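This site uses cookies to remember your settings. Accept | Manage

Print | E-mail this article

The loudness argument is a mixing argument

By Bronwyn Costigan
24 Jul 2025
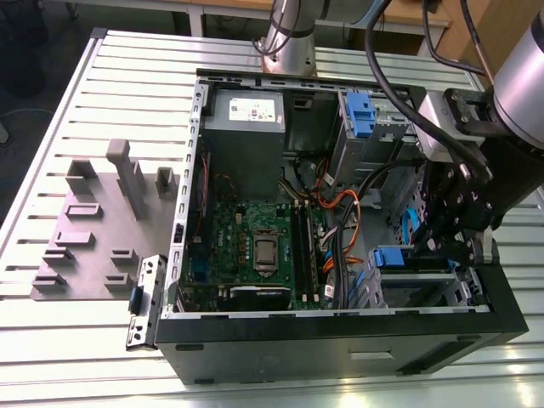
Iddrisu Yakubu wrote in after my April column to say that rap records made at home sound worse than they did ten years ago, and that streaming normalization is to blame. His claim is that producers used to push a master hard to stand out, that the services now turn everything down to the same level, and that the result is flat vocals over a kick drum with no weight.

I agree with the complaint and disagree with the cause. Normalization is a volume control. It measures the average loudness of a track and applies a fixed gain. It does not change the balance between voice and drums, and it does not restore or remove peaks when it turns a track down. If the vocal sounds flat at the lower level, it was flat in the file that was delivered.

The fault is earlier in the chain. Most home rap mixes begin with a two-track beat, meaning a finished stereo file that has already been limited by whoever made it. The rapper records over that file and the mixer is left with no room. To get the voice above the beat, the mixer compresses the voice until every syllable is the same size. Then the whole thing goes through a limiter a second time. The snare, which was clipped once already, loses what was left of its front edge.

Take "Kititz," the single Movitz put out this spring. The verses are well written and the delivery is careful, with the last word of each line dropped in pitch and level. On the released version you can barely hear the drop. Muthoni Shemweta mixed it, and she told me she was given a stereo beat, a lead vocal and 11 ad-lib tracks. She asked for the separate drum and bass files and was told they cost extra. She later got them for the live set, and her rough mix from those parts is the better record by a wide margin. The kick sits under the voice and the voice can move.

Beat licenses are where this should be fixed. The usual cheap license gives the buyer one stereo file, and the separate parts are sold at a higher tier. I understand the pricing. A producer who sells one beat 100 times needs some way to charge the serious buyer more. But the cheap tier could still be delivered without a limiter on the output, at a peak level that leaves space for a vocal. Rendering that second file takes a few minutes. Birnell, the small beat store run by Adelmo Gentile, has done this for 14 months and charges nothing for it.

There is a counterargument, and Ettore Valentini has made it to me more than once. Distortion is part of the style. A clipped 808 is a chosen sound, and cleaning it up would ruin it. Fine. Clip the 808 on its own channel. Clipping the full mix means the hi-hats and the sample are damaged by the bass note every time it hits, and very few people pick that on purpose.

My request to rappers buying beats is modest. Ask for the unlimited file before you pay, and record your vocal with the beat turned down by several decibels. Leave the last limiter to whoever does the master.

Print | E-mail this article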